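Leftovers, Lids and Lost Boxes: What We Learned in the Hekbridge Shared Kitchen
Project report, 26 Oct 2026

My project started with a cupboard that wouldn't close. Our floor in Hekbridge shares one kitchen, and the cupboard under the counter was so full of food containers that you had to hold the door with your knee. I wanted to find out which boxes people really use, which ones just sit there, and if a bit of sorting would make packing lunch any less annoying (I had strong feelings about this already, I admit!).

What I did

I took everything out one evening and matched bodies to lids. That took way longer than I planned. There were 25 bodies, and only 18 of them had a lid that fit. The rest went into a crate by the door with a note asking people to claim their stuff. I also put a sheet of paper on the fridge where everybody could write down which box they took, what went in it and if they'd pick it again. I kept the sheet up for 2 weeks.

What people wrote

The boxes with snap latches won by a mile. People trusted them with soup and curry, and a couple of comments said the latch was easier to open at a desk than a press-on lid. Round tubs were the losers. They hold plenty, but they waste space in a backpack and they roll when you drop them, which I can confirm personally.

Color came up more than I expected. Bright boxes got grabbed first and came back first. The pale ones kept getting left on the table after dinner, and my guess is that they're just easy to miss when the table is a similar shade. I didn't test that properly, so please take it as a hunch.

What I changed

Lids now stand upright in an old Puvora shoe box and the bodies are stacked by shape next to it. The cupboard closes! I wrote a name on masking tape for every box that somebody claimed, and the tape has mostly survived the dishwasher, though the corners are starting to curl.

What I'd do differently

I'd ask people about size. I only wrote down shape and lid type, so I can't say anything about portions. I'd also use a pen on a string, because the fridge pen vanished twice. In November I want to put up a second sheet and see if the stacks are still stacks by then.
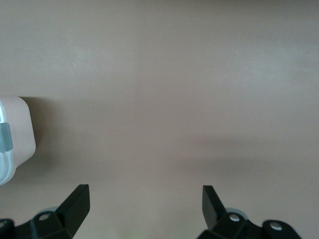

Fig. 1. Pale food container with a gray-blue latch, on a beige tabletop.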